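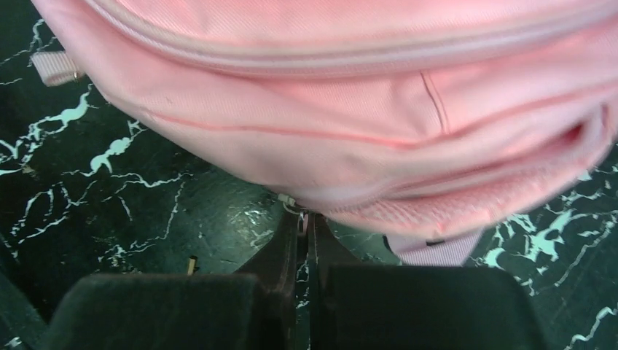 Blog > Slow Living > Money and Stuff

What a year of packing light did to my closet (and my brain)

I never meant to become a person with opinions about luggage. A year ago I was the one sitting on my suitcase to get it shut, with three pairs of "just in case" shoes in there and a hair dryer, going to a hotel that had a hair dryer. Then the airline charged me 170 dollars in bag fees on one round trip, and I was so mad about it that I decided on the spot I'd spend the next twelve months traveling with one small bag and nothing else.

The year ran out in August. I kept it up the whole way, with one cheat (a wedding, I'll get to that), and a few people have emailed asking how it went, so I'm writing it all up in one go.

The first trip was a mess. I went to Prantl for four days and packed by the list method, where you write down everything you want and then cross things off until it fits. I'm terrible at crossing things off. I ended up wearing two sweaters and a coat on the bus because they wouldn't go in, and the heat was on full, and I arrived looking like I'd run there. I'd brought a book I'd already read in case I finished the new one. I didn't open either of them!

After that I flipped it around. I put nothing in the bag, and then each thing had to have a day attached to it. If I couldn't name the day I'd wear it, it stayed home. It sounds strict but it's much quicker, and I stopped having that long gloomy evening before a trip where the bed disappears under piles of laundry. Now I'm done in the time it takes the kettle to boil and the tea to get cold, because I still forget the tea.

Clothes were the easy part once I gave up on outfits. I used to pack outfits – this top with these pants, that dress with that cardigan – and it means everything only works once. Now I bring two bottoms and four tops and they all have to get along with each other. Mine are mostly navy and gray with one loud thing, usually a scarf. Is it boring? A little. I have the same clothes on in every photo from the spring, and my sister-in-law pointed this out over dinner, and I've decided I don't mind.

Laundry is the bit people make faces about. I wash things in the sink. Socks and underwear every other night, a shirt if it needs it, rolled up in a towel and stood on to get the water out. Standing on the towel is the whole trick. In Ranumine it was so damp that nothing dried for two days and I went to dinner in wet socks, so I do have a travel clothesline now, and a rule that damp places get one extra pair.

Toiletries took me the longest. I had this idea that I needed everything from my bathroom in miniature, so I bought a set of tiny bottles and spent a whole evening with a funnel. Two of them leaked. These days I carry a bar of soap that does for hair too, toothpaste, a comb, sunscreen, deodorant, and the one face cream I really do care about. Anything else I can buy when I get there. In a whole year I bought cough drops, and a nail file that I lost the same day.

Shoes, though. I fought with shoes all year. One pair on my feet and that's it, was the plan, and it worked right up until Murkon, where I walked through a puddle that was much more of a pond. I sat on the edge of the hostel bed with the room's only hair dryer stuffed in my left sneaker for an hour. (Yes, I do see it. The hair dryer got its revenge.) Since then I bring a pair of flat canvas slip-ons that squash down to nothing, and I've never regretted them.

The cheat was the wedding in Kurkov. I had every intention of doing it with the small bag. I even had a dress that rolled up. But there was a rehearsal dinner, and a brunch, and a thing by the lake that the invitation called "garden casual", and I panicked and checked a suitcase like the old days. And do you know, I hated it. I stood at that carousel watching everyone else's bags go by and then dragged the thing up three flights of stairs with no elevator. I wore the rolled-up dress anyway.

So, the money. I kept a note on my phone, because I'm nosy about my own spending. Going by what I would have paid to check a bag each time, I saved 1,000 dollars in fees over the year. I did spend 200 of it on things to make packing light easier, and I'd say half of those were silly. The compression cubes were silly. All they did was let me bring more heavy things, which was the exact problem I was trying to fix. The clothesline was good. The folding cup I've used once, and it made my coffee taste like a pool toy.

The part I didn't see coming was at home. Around the middle of the year I came back from a long trip, opened my closet, and felt tired. There was so much in there! I'd been perfectly happy for two weeks with four tops and I couldn't have told you what most of those hangers were holding. I didn't do a big dramatic clear-out. I just started a box by the door, and whenever I put something on and took it straight back off again, it went in the box. When the box was full it went to the thrift store, and then I started another. I'm on the fifth box.

I've slowed down on buying, too. I used to pick up clothes the way other people pick up snacks. Now I catch myself standing in the store asking what day I'd wear it, which is a slightly annoying voice to have in your head, but it's saved me from a jumpsuit at least twice.

Things I still haven't solved: winter coats, gifts (I always want to bring people jam, and jam is heavy, and security doesn't care for jam), and how to carry a wet swimsuit on the last morning. If you've got an answer for the swimsuit, please leave it in the comments. I've tried the hotel shower cap. It holds one half of a bikini and that's your lot.

Next up is ten days away in the cold with the same bag, boots on my feet and the big coat over my arm. I've started a list, which I know I said I don't do anymore.

Last updated: September 6, 2024

Recent posts
The soup I make when the fridge is nearly empty
Ranumine in the rain: four days and wet socks
I tried to read in bed instead of scrolling
What's in my bathroom cabinet now
Night buses, ranked by how much I slept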